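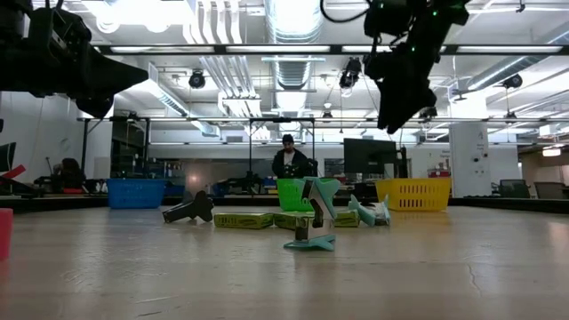 Looking after the two-arm table

Dear all,

Several of you have written to ask how the two-arm table is kept in working order, and I have been promising Embla Skjelbred a proper write-up for so long that she has stopped asking, so I had better get on with it. I'm Hedvig Moen, and I look after the sorting table at Kavwood, the one with the pair of black arms over it and the blue, green and yellow baskets along the back. If you have only ever walked by on the way to the coffee, do stop sometime! I am nearly always glad to put down a hex key and talk.

Most of my work on the cell happens before anything moves. I start with the fingers. Both arms carry pointed grippers, and the tips take all the abuse, so I close each pair slowly on a strip of paper and pull. The paper should drag evenly from one side to the other. If it slips out at a corner, one finger has crept a little on its mount, and I loosen the screws, close the gripper so the two tips find each other, and tighten again a bit at a time. Santeri Partanen taught me to do this with the arm parked low over the table, where I can get my face near it (glasses on, power to the arm off). I used to do it on a stepladder. I don't recommend the stepladder.

Then the cables. You may have noticed that the cable by the right arm hangs down in a loop and comes back up again. Please leave it like that. A new arm always looks tidier with everything strapped close to the body, and I strapped this one myself the first time, very proudly, and by February the outer jacket had worn through at the elbow. The loop needs enough slack for the arm to swing out to its full reach and still have a little hang left over. Trygve Sundqvist moves the arm by hand through its whole range while I watch the cable, and then we swap places, and between us we generally catch any spot where it wants to snag.

After that come the home positions. We keep a log for each arm, and if the numbers have drifted since the last check I run the alignment routine again before anybody puts objects down. It takes 40 minutes when it goes well. The last one, on 1/25/23, did not go well, and I was still there when the lights at the other end of the building had gone off. The trouble was a mounting bolt that had backed out by less than a turn, and every joint reading looked a bit wrong in a different way, so I had been chasing the joints one by one like a fool. Bolts first, please, if you ever cover for me. Kumiko Hattori has now put paint marks across all the bolt heads, and you can tell at a glance whether one has moved.

For the trial itself we set out small things that are awkward to hold. The staple removers are my favorites. They have a narrow metal middle and big flared plastic grips, and one of them will even stand up on end, so the arms have to come at it quite differently from the ones lying on their sides. The little yellow-green boxes are much easier company. I set a few of each out at odd angles and let the arms try for them, and I watch the tips more than the objects, because a finger that is out of line shows up straight away on something so narrow.

We logged 386 picks after the bolt was sorted out, and 196 of those were on staple removers, the stubborn creatures. I wrote down every one where a tip touched the table. The surface has its share of scuffs and scratches by now, and there is a thin wavy line toward the near right that I keep an eye on. I run a fingernail along it each time. If a tip can catch in it, we'll have the top replaced, and Torvik has already quoted for the panel.

Spare finger sets are in the drawer marked Pindine, under the gray gloves. Take one pair, sign for it, and bring the worn pair back to me even if they look finished, as I like to see how they wore. If you would like to sit in on the next alignment, leave your name with Embla and wear shoes you can stand in for a while.

Warmly,
Hedvig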